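Report on the Visit to the Wosero Paper Conservation Center

The Stukadon Library Association visited the Wosero Paper Conservation Center on July 13, 2023, at the invitation of its director, Bheki Ndlovu. The purpose of the visit was to learn how a regional center of modest size cares for maps, ledgers and bound newspapers, and to decide whether our member libraries should send material there under a shared agreement.

Members were received in the former customs hall, where Mr. Ndlovu gave a short account of the center. It opened with one bench and a borrowed press. It now employs seven conservators and holds 2139 items awaiting treatment, most of them from town archives. The largest single deposit is the Van der Merwe collection of farm surveys, which arrived in April after a leaking roof was discovered at the family's storage building. Kagiso Mabuza, who leads the treatment of the surveys, explained that each sheet is first brushed on both sides, then tested in one corner to see whether the ink will run. Sheets that pass are washed in shallow trays. Those that fail are cleaned dry, a slow process that may take two days for a single map.

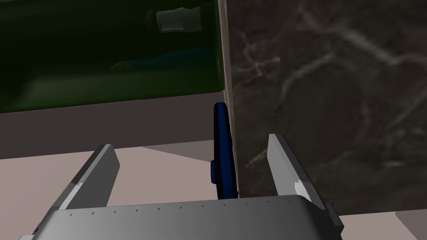 How long does an item usually wait before treatment begins?
Most items wait four to six months. Material with active mold is moved to the head of the list and kept apart from everything else until it has been treated.

The group then proceeded to the repair room. Tears are mended with thin Japanese paper and wheat starch paste, which is cooked fresh each morning and strained twice. Ms. Mabuza showed members a survey with a long tear through the river boundary. The mend could be felt with a fingertip but was hard to find by eye. She noted that the center does not redraw missing lines. Losses are filled with toned paper and left blank, so that a later reader can tell what is original.

Several members asked about adhesive tape, a common problem in our own collections. The center removes it with a warmed spatula where possible and with solvents under an extraction hood where it is not. Stains left by old tape are often permanent, and owners are told so in writing before work starts.

Storage was the next subject. The center keeps its flat material in steel drawers, with no more than 100 sheets to a drawer and a folder of acid-free card for every ten. Framed items present a separate difficulty – many come in with wooden backing boards that have browned the paper behind them.

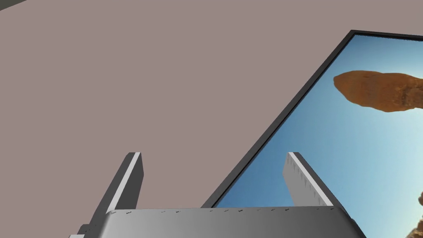 Such boards are taken off on arrival and replaced, although the owner may ask to have the old board returned if it carries a label or an inscription. Glass is checked for contact with the sheet, and a window mount is cut if there is none.

Mr. Ndlovu closed with the matter of cost. A survey in fair condition is treated for a fixed fee, while bound volumes are priced after inspection. The town of Zorkau has an agreement under which it sends 1000 loose sheets a year and pays in four installments. He considered that our libraries could enter a similar agreement jointly, provided one of them acted as the point of contact – the center is unable to correspond with each library separately.

Members thanked the staff for their time. The draft terms will be sent to all member libraries, and written comments should reach the Association's office before the autumn meeting. Libraries wishing to submit material for a trial treatment are asked to send a list giving the size, date and condition of each item.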